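Stiltari Wall Wash, Matt Finish
Tested and stocked by Handiment

Price per tin: see the counter list
Tin size: 2 litres
Recoat: 14 hours
Sheens: matt only

We held off selling this one. Stiltari call it a "one coat" paint, and we have heard that from every maker who has ever sent us a sample tin. So before it went on the shelf, Ivana Sosa put it on three walls in her own flat, over magnolia, over bare plaster and over an old navy that had been there longer than she had.

It is not a one coat paint. Over magnolia it nearly was, if you squinted and kept the big light off. Over the navy it took three, and the second looked worse than the first. On bare plaster you need a mist coat like you would with anything else, whatever the label says.

What it does well is stay flat. Most matt paints go shiny where you rub them, usually by the light switch. Ivana has been scrubbing the same patch in her hallway since June and you would struggle to find it. We would still not put it in a kitchen. The leaflet says you can – the leaflet also says it "brings calm".

Colours

There are 60 on the card, more than we have room for. We keep the greys, the off-whites and the deep blues. Anything else is a special order and cannot be returned once tinted.

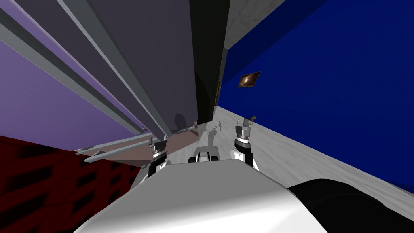
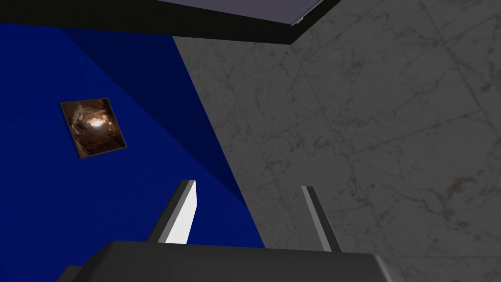 The deep blues are where people go wrong. They look rich on a card the size of a stamp and a good deal darker across a whole wall, and a north-facing room will take what life is left out of them. Buy a sample pot. Paint a sheet of lining paper and move it about for a few days. Lihua Liang on the paint desk will tell you the same thing, probably with less patience.

Coverage

The tin claims 14 square metres a litre. Petro Lytvynenko did his back bedroom and got nowhere near that with a medium roller. Work out your walls, then buy a spare tin from the same batch. Batches do vary, and the maker's answer when we asked was that they "should not".

Compared with Moroz

Moroz is cheaper, goes on thinner and marks if you look at it. For a ceiling or a spare room, save your money and have the Moroz. For a hallway, or anywhere with children or a dog, the Stiltari earns most of the difference. Not all of it.

Delivery and returns

Free on orders over £200. Unopened, untinted tins can come back with a receipt. Prices and stock checked Sun 10 August.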